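Garage Diary > Trucks and Vans > February

Reading time: 3 min

The van is here! I drove it home from Gresdale this morning with the heater on full and the radio off, because I wanted to hear everything it had to say. It had plenty to say. There's a whistle from the passenger window above highway speed, a tick from the left slider on rough pavement, and a low hum I've decided is the tires until somebody proves me wrong.

It's the Skorkier, the long one with the high roof, used, in that gray-green that looks like nothing in the listing photos and looks fantastic in real winter light. I've wanted one since Elínborg Lund let me drive hers out to the lake and back. She came along to Gresdale today so she could crawl underneath before I signed, and she was down there on a piece of cardboard for so long that the salesman brought her a coffee. She came up with slush all over her back and gave me a thumbs up. Surface rust on the rear crossmember, one tired bushing, nothing else she'd lose sleep over.

I test drove the Petmont too, I should write that down so I remember I was fair about it. Lovely seats, much quieter, and the turning circle is better. But the load floor sits high and the rear doors only open to a right angle, and I kept picturing myself lifting things over that lip every day. The Skorkier's doors fold all the way back against the sides. I opened and closed them more than anyone needs to.

The drive home was 176 miles and I loved nearly all of it. It pulls so well! The long hill after the river is where the old wagon always dropped a gear and sulked, and this thing just leaned in and went up with the cruise still set. Crosswinds are another story. You feel every gap in the trees, and passing a semi takes both hands and some attention. Elínborg was behind me in her own van and said on the phone later that I was wandering a bit at first and then settled down. Fair. I've never driven anything this tall before today.

Fuel was better than I'd feared. I filled up before leaving the lot and again at the Briem station near home, and the needle had hardly moved past the halfway mark. I'm starting a proper log in the back of this book, with the odometer and gallons every time, and I will keep it up this year (I say that every year).

Roya Nouri called at lunch to ask if it had a name yet. It does not. She's offered me the ladder rack off her old work van for $200, and she wants 30 more for the side steps, and I said yes to both before she'd finished the sentence. We'll have to check the mounting points, since hers was the shorter body, but she thinks the front feet will line up and the rear ones can slide.

Chores in between all this, of course. Laundry, dishes, half a floor mopped. 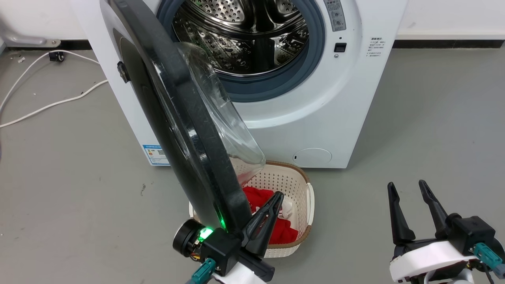

The washer, door open.

After supper I went back out with a flashlight and the tape measure. Between the wheel wells there's enough room for plywood sheets lying flat, which was the thing I most wanted to be true. I wrote the measurements on the inside of the glove box lid in pencil. The handbook says the payload with two people aboard is 780 kilos, and it's printed in kilos only, so I'll convert that tomorrow when I'm awake.

To do: order the bushing, wire brush and paint the crossmember before the salt gets any further, find the whistle in that window (try the tape trick first), new wiper blades. I'd like to get a floor mat down before anything heavy goes in, and Elínborg has an offcut she thinks will do the front half.

It's 10 at night and I've just been to the kitchen window to look at it again. Frost on the roof already. First real job for it is picking up the rack from Roya's, and I'm going to take the long way there.

Contact | © Garage Diary | Back to top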